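Forance Singers, minutes of the November get-together
November 28, 2024

Present: Hartmut Wendt (running things), Fouzia Warraich, Phyllis Pickering, Cosimo Pace and me, Kamran Sandhu, with the notebook. A few more altos came in during the coffee and didn't sign the sheet, so if you were there and you're not listed, tell me and I'll add you.

Last month's minutes

Passed, with one fix. I had written that Phyllis wanted fewer carols. Phyllis wanted fewer verses of the carols we already have, and she'd like it on the record that she loves carols. Sorry, Phyllis! It's on the record.

Winter concert, the running order

We spent way longer on this than planned (my fault as much as anyone's, I kept bringing up the opener). Where we landed: we start with the Trernska lullaby, sung from the side aisles with the lights down, then walk up to the front during the piano bit. Hartmut worries that the basses will lose the pitch while walking. Cosimo, speaking for the basses, said they lose it standing still too, so we may as well have the effect. We'll try it at the next rehearsal and if it's a mess we go back to starting on the risers.

The two Pendar songs stay together in the first half. Fouzia asked for a longer gap between them because the sopranos finish the first one way up high and need to swallow and find the page. Hartmut will simply wait, and he promises to keep his hands down until he sees the front row looking up.
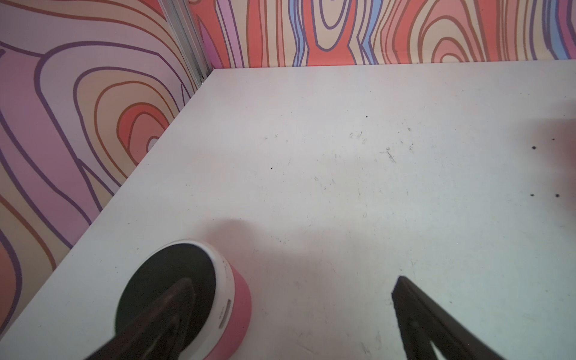
White tabletop and the patterned walls where they meet

Second half: the folk set, then the audience sing-along, then the Dhanial piece to close. I argued for ending on the sing-along so people go home humming. I lost that one four to one and I'm fine with it, mostly. The encore is a secret, meaning everyone already knows what it is.

Programs

Phyllis got a price from the print shop for 268 copies, which fits the seats plus a set for us. It's a bit more than last year but the paper is thicker, and those of you who remember last year's programs rustling all through the quiet number will agree that thicker is good. She needs the final list of names from each section leader soon. Please check the spelling of your own name! We had two corrections after printing last time and both were people who had been sent the draft.

Words for the sing-along go on the back page in big type. Cosimo offered to lay it out and Phyllis said yes before he'd finished the sentence.

Folders and music

We are short of black folders again. They go home in people's bags and live there, I know, I found one of mine behind the bread bin. If you have a spare, bring it, no explanations needed. Fouzia has sorted the loose copies of the folk set and there are 12 good ones left over, so new members can have a clean copy without anybody's old breath marks in it. The alto part in the second song still has the wrong note at the top of page three. It's an A. Write it in, please, in pencil.
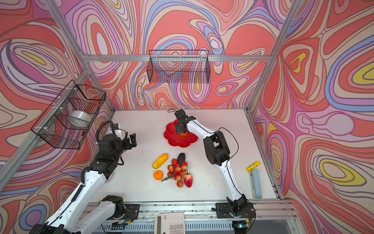 Do we have to have the concert music memorized?
Only the lullaby, since we'll be walking in the dark. Everything else can be sung from the folder, though Hartmut would love it if you looked up for the last line of each song.

What to wear

Black with a splash of color, same as always. This led to a long and very enjoyable talk about what a splash is. A scarf is a splash. A tie is a splash. Cosimo's vest with the pheasants on it was put to a vote and got in, and I'm delighted. Flat shoes for the aisle entrance, please — the floor by the side door has that step that gets somebody every year.

Rehearsals before the concert

We're adding one extra, in the evening, with the piano. Fouzia will open up and she'd like help with the chairs, so come a little early if you can. Hartmut wants to run the whole thing top to bottom with no stopping, even if we fall apart in the middle, so that we all learn how it feels to climb back in. He also asked us to mark (sing lightly) if we've got colds, and half of us seem to have colds.

On the same subject, I brought up warm-ups. I know some people think the siren exercise is silly. It is silly, and it's also the only thing that gets my voice past the break before the lullaby, so I asked if we could keep it and drop the tongue twisters instead. 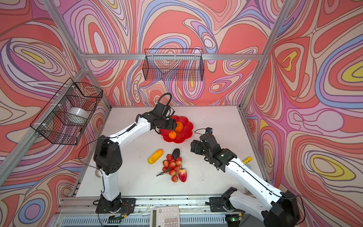 Hartmut was happy to go with that, on the condition that the tongue twisters come back after the holidays when we start on the fast stuff. Phyllis would like them back sooner and says the tenors' consonants are a disgrace. As a tenor I've written that down exactly as she said it.

Refreshments

Hot cider and cookies at the intermission. Fouzia is doing the cider. Everybody else, cookies or something close to cookies, and label anything with nuts.

To do
Hartmut: final running order to everyone by email
Phyllis: names to the printer
Cosimo: sing-along page, vest
Fouzia: piano tuner, cider, door key
Me: type this up, call the church about the side aisle lights

Next meeting is after the concert. Bring leftover cookies.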